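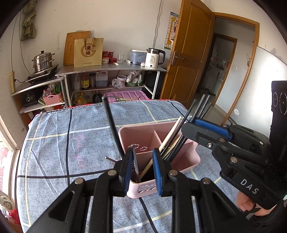 The pink holder on the table, with chopsticks of both kinds in it.

From: Kumudini Jayawardena
To: Pallo housewares list
Subject: Re: chopsticks in a divided holder

On Saturday, Pisharody wrote:

> We have a drawer full of odd chopsticks and I'm tired of digging
> through it at dinner time. Is one of those plastic holders with
> compartments any better than a plain jar? And do you keep the
> wooden ones apart from the dark ones, or just drop everything in?
> I have 7 people coming in May and would like to be able to find
> matching pairs by then.

I changed from a jar to a divided holder last year and I'm keeping it. A jar lets the sticks slide around and cross each other, so pulling out two usually brings up a third. With inside walls they stay more or less where you put them. Long ones still lean out at an angle, so leave space around it if it sits near a wall or under a shelf.

The slots in the front wall help air get in. I would still dry wooden chopsticks on a towel before putting them away. Mine went gray at the tips in that jar, and I threw out five pairs.

As for sorting, I lay everything out on the tablecloth first and do it in this order.

1. Pull out the plain wooden ones. Check the tips with your thumb and get rid of any that are split or rough.

2. Go through the black ones and look near the handle end. A patterned band is the easiest thing to match by — much easier than length. Lay the matching ones side by side, all pointing the same way, and leave the mixed pile off to the left until you get to it.

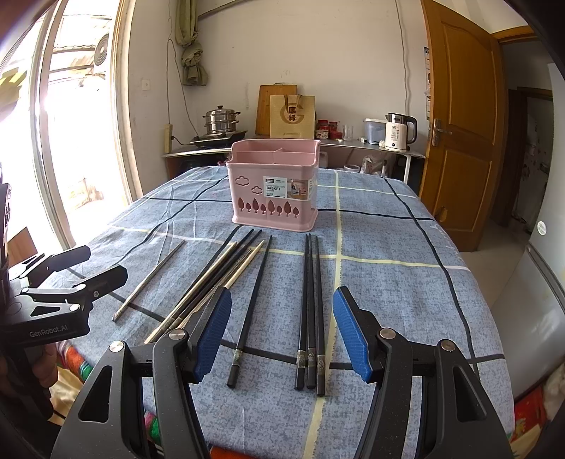 3. Fill the holder one compartment at a time, pairs together. Spoons and anything metal can share the front section.

4. Put the leftover singles in a bag. I use them for stirring paint and holding up seedlings.

Tellesano asked off list whether the plastic cracks. Mine hasn't, but I wash it by hand in warm water and it has never been in the dishwasher. Conum had a taller one that tipped over whenever it was loaded on one side, so look for a base that flares out a little.

Kumudini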